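Lighting the Open Workroom
Handout 6, Interiors and Work Spaces, Forkwood Evening Program
Oct 19, 2023

Okay, so last session we ran out of time right when the ceiling conversation was getting good. I've written up what we covered plus the part I had to rush, and there's homework at the end. (Sorry! It's short.)

Where we left off

We were talking about what happens when you take a big, tall, open room and ask people to do small, close work in it. Reading a printed sheet, sorting little parts, mending a cuff, that sort of thing. The room feels generous and airy and everybody loves it on the tour. Then they sit down at a table and start dragging it toward the window.

The trouble is distance. Light spreads as it travels, so if you double the distance from a small lamp to the table you get a quarter of the light, give or take what bounces off the walls. Long tubes and big panels are more forgiving up close, but raise them high enough and they start to behave the same way. Please write that down, it's going to come back in February when we do the final project.

Three jobs for light

I keep these apart in my head and I'd like you to try it too.

General light lets you cross the room without walking into a chair. In lofts it's usually tubes or panels mounted up on the ceiling.

Task light lands on the thing your hands are doing. It should come from the side opposite your writing hand, or you'll spend all day working in your own shadow.

Mood light is pendants, mostly. I love pendants! I have too many at home. But a black shade hung high over an open floor is there to make the ceiling feel lower and give the eye somewhere to stop, and you shouldn't count on it for reading.

The Brophy numbers

For those who missed it, we took the meter over to the Brophy building and measured one worktable in the upstairs room. With the overheads on and the blinds down we got 431 lux in the middle of the table. At the far end, 90. Same table! With the blinds up, the window end jumped to 631, and the far end hardly noticed. A couple of you asked if the meter was broken. It wasn't, I checked it against my own at home.

What I want you to take from this is that one reading tells you very little. Take the middle, take both ends, and take one wherever a person's hands really go.

Ceilings, beams and pipes

White ceilings help a lot. They throw light back down and they soften the edges of shadows. Beams complicate things, even white ones, as a tube mounted between two deep beams gets boxed in on both sides. 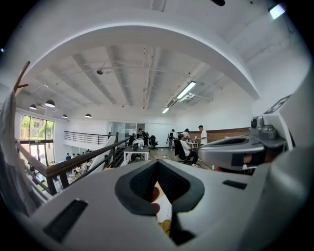 So before you pick a single fixture, draw the ceiling. I mean it. Put in the beams, the pipes, the conduit, any railing or mezzanine edge, and the windows with whatever is growing outside them. Trees matter more than people expect, especially when the leaves come down and the whole room changes on you.

Then draw the tables on the same sheet. Most of the plans I got back from the Ater assignment had lovely ceilings and lovely furniture on two separate pages, and no one had laid one over the other. Tracing paper is your friend here.

Homework

Pick a room you work in. Draw the ceiling and the tables together, mark your readings in pencil, and note the time of day. If you don't have a meter, borrow one of the Truleck ones from cabinet 3451 and sign the sheet, please, we're already one short.

Bring it next time even if it's messy. Mine is.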